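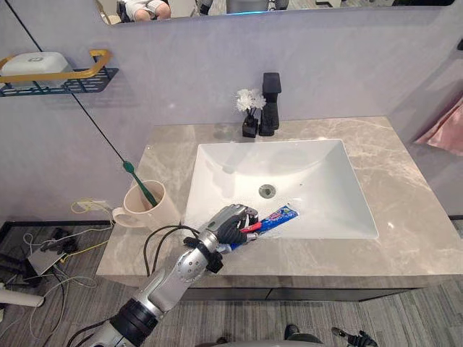
Stop Buying Hands by the Finger

I've spent most of April arguing with people about hands, and I'm going to do it once more here, because I think we're choosing them badly.

The usual way goes like this. Somebody lines up two grippers, counts the joints, reads out the payload, and the one with more of everything gets the purchase order. We did precisely that with the Trikier and the Juslow. The Trikier won on paper by a mile!

Then we took them both to a bathroom sink and a tube of toothpaste, and I changed my mind in an afternoon.

Toothpaste is a rotten thing to hold. It's soft, it's slippery, and it's a different shape every time you squeeze it (a full tube and a nearly flat one might as well be two separate products). Curling a set of jointed fingers round it is the easy bit. Keeping hold over the basin without squirting mint everywhere is where your lovely spec sheet goes quiet. We ran 490 grasps over 14 evenings, and I'd swap every payload figure I've ever read for that one grubby notebook.

Tatu Simiyu thinks I'm being unfair. Her view is that the controller matters far more than the fingers, and that a patient bit of force tuning would rescue either hand. She may well be right about the Trikier. But who's going to do the tuning? Most small labs I know have one person for it, and that person is also fixing the cables.

So my plea is a dull one. Before you sign anything, ask for the hand on loan for 7 days and take it somewhere with a tap.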